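Skalenura Public Observatory
Checklist before an open evening, September round
Checked by: Hatsue Ichikawa

1. Dome and stairs
Handrail fixed at both ends: yes
Red lamps on each step: 4 of 5 working
Comment: The lamp on the top step is dark. I have put white tape on the edge, but please change the lamp before the next group comes.

2. Main telescope
Solar filter locked in its cabinet: yes
Counterweight screws tight: yes
Comment: The key of the cabinet was in the door when I came at 16:00. It must hang in the office, also when we only go for tea.

3. Reading room
Table tops without splinters: yes
Comment: I passed my hand over the tables along the grain and across it.

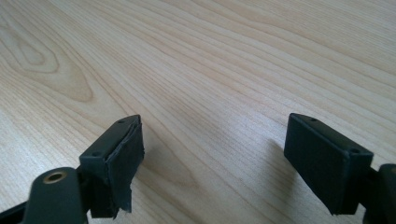 Item 3, table top, pale wood.

4. Electricity
Drellico power supply, cable whole: yes
Extension lead no. 788, test label readable: no
Comment: The label is almost rubbed away. I took the lead out of use and it lies in the Bednárik cupboard, lower shelf.

5. Meteorite tray
Glass lid closes: yes
Sharp pieces in the separate box: no
Comment: Two pieces were in the wrong box. Children are allowed to touch only the smooth ones.

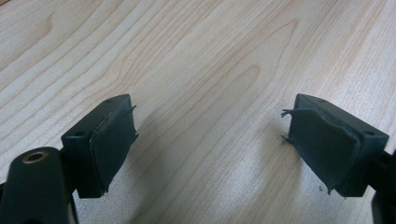 Table surface, wood grain.

6. Visitors
Maximum in the building: 89
Counter at the door set to zero: yes
Emergency exit free: yes, after I moved the Vasport folding chairs
Comment: The chairs stood there also in the last round. I ask for a fixed place for them, maybe behind the coat stand.

Still open: items 1, 4 and 5. Please write your initials beside the item when it is done.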